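O turno da Ayane

Quem me ensinou a mexer nos comandos foi a Ayane Kobori, e ela ensinava como a minha avó ensinava a fazer arroz: ficava do meu lado, calada, e suspirava quando eu errava. Eu tinha entrado na Vekov fazia 11 dias. O trabalho era pegar coisas numa mesa que só existia no computador e largar essas coisas num outro ponto da mesma mesa, quantas vezes fosse preciso, até o modelo entender o jeito da mão.

— Você está dirigindo — ela disse. — Não dirige. Pega.

Eu não fazia ideia do que isso queria dizer, mas balancei a cabeça com muita convicção. A meta era de 46 demonstrações boas por turno e eu estava com 27, quase todas duvidosas. Numa eu tinha empurrado o lápis até ele cair no chão (existia chão? nunca descobri). Noutra fiquei tanto tempo pensando que o sistema encerrou a tentativa por conta própria, e o Jairo Bedoya, na cadeira de trás, riu tão alto que precisei tirar o fone.

Aí veio a tarefa do cartão. Respirei, baixei a garra bem devagar, dedos abertos, e parei.

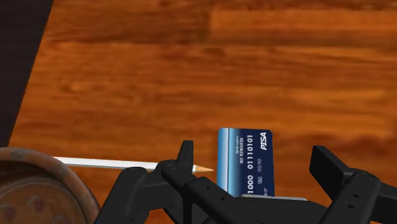 Imagem: simulação Vekov / arquivo de Ayane Kobori

— Por que parou? — perguntou a Ayane.

— Estou lendo o cartão.

E estava mesmo! Tinha PISA em letras grandes, deitadas, e NO REWARDS mais para o lado, e uma linhazinha miúda que eu jurava que era "Bankruptcy". Sem recompensas, falência. Eu, que naquele mês tinha pagado o aluguel em duas vezes, achei que o cartão estava falando comigo. Contei isso para ela e esperei o suspiro, que não veio. Ela puxou a cadeira e se debruçou na minha tela.

— Cinco anos aqui e nunca li — disse. — Eu só olho a beirada.

— Que beirada?

— A do cartão. O vão até o dedo. Olha a madeira que sobra ali do lado direito e vai fechando até sumir.

Fui fechando. Pela primeira vez não pensei no botão, nem no punho, nem no Jairo, só naquela tira de madeira alaranjada ficando mais fina. O lápis estava bem ali do outro lado, com a ponta virada para o cartão, e eu esqueci dele completamente, coitado. O dedo esquerdo levou o lápis junto.

— Essa não vale — eu disse, já procurando o botão de descartar.

A Ayane segurou o meu pulso. Tinha a mão gelada, e me guiou assim, sem apertar, um tantinho para trás, abre, levanta, de novo. O lápis rolou e ficou quieto. O cartão subiu torto, mas subiu.

— Vale — ela disse. — Guarda essa. Ele também precisa ver alguém consertando.

Depois foi buscar café e não voltou a falar comigo até o fim do turno. Fiz mais oito. Em todas, antes de fechar os dedos, eu ainda sentia a mão dela no meu pulso, e puxava um tantinho para trás.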